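Vikance press freedom tracker: six weeks with the desk edition

I cover opposition politics and court cases in countries where reporters and candidates get arrested, and most of my week goes into keeping track of who is being held, where, and when the next hearing is. Until February I did that with a spreadsheet and a wall calendar. Vikance is a subscription service that promises to do it for you. Our newsroom took a trial of the desk edition, and this is what I made of it.

The idea is simple. You make a file for each case – a detained candidate, a banned newspaper, a protest trial – and the service collects court notices, statements from lawyers and local news reports under it. New items come in with a short summary in English and a link to the original. You can set an alert for each case, or one for a whole country.

Setup took me most of a Wednesday. Importing my spreadsheet was the slow part. It had 100 rows, and 11 of them came in with the hearing date in the wrong field because I had typed the day before the month. The import screen doesn't warn you about this. I found out when an appeal I knew was coming up showed as already closed.

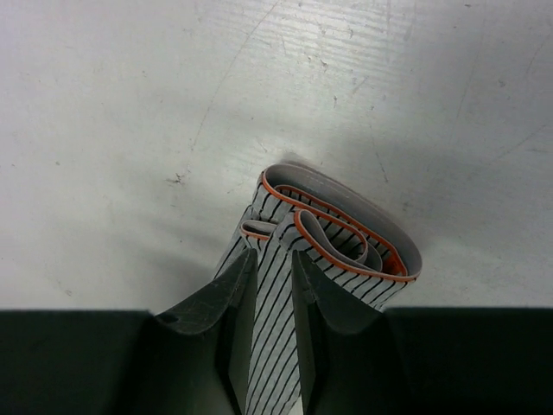
After that, the daily use was better than I expected. The morning digest arrives at 8 and is short enough to read over coffee. Court notices were usually in it the same day they were posted. Statements from party offices were slower, and statements put out only as video were missed almost every time. If the people you follow talk to the public mainly through live streams, you will still have to watch the streams.

The summaries are plain and mostly accurate. I checked a batch of them against the originals with my colleague Kwan-ho Lai, who reads two of the languages I don't. He found one serious mistake, where "released pending trial" had been shortened to "released." For a family or a lawyer those are very different things. We reported it and the summary was fixed by the next morning, but the alert had already gone out and no correction was sent after it. I would not publish from a summary alone.

Search is the strongest part. You can look up a judge or a prosecutor by name and see every case in the archive they are tied to. I used this to work out that two trials I had treated as separate were before the same panel. That would have taken me days by phone. The archive is deep in places, too. For one country it includes scanned press laws going back to 1836, which I had no use for but was glad to look through.

The map view is the weakest. It puts a pin at the capital when the place of detention isn't known, so you get a pile of pins that look like fact and aren't. There should be a separate mark for "unknown." I turned the map off in the second week.

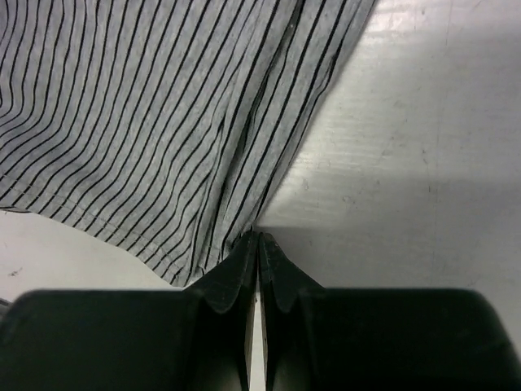 Striped gray fabric with a hemmed edge.

Compared with the others: Clakari is cheaper and covers more countries, but it is really a news feed with tags, and you can't build a case file in it. Economou has the best legal notes I have seen anywhere, written by people who clearly know the courts, and it updates once a week. That is fine for a researcher and too slow for a reporter. Yung-ching Tang on our foreign desk keeps Economou for background and borrows my Vikance login for the day's news, and I think that pairing makes sense if the budget allows it.

Support was decent. I wrote to them four times. Three answers came within a day and one never came. That was my question about how long they keep the notes users add to a case file. Anyone storing the names of sources or relatives should get that answer in writing first. For now I keep those notes offline.

The phone app works but logs you out often, and it won't show saved cases without a connection. I was in a courthouse basement with no signal when I found that out.

I've asked for the subscription to be renewed for the rest of the year, for two seats. The spreadsheet stays as a backup, with the dates typed the right way around.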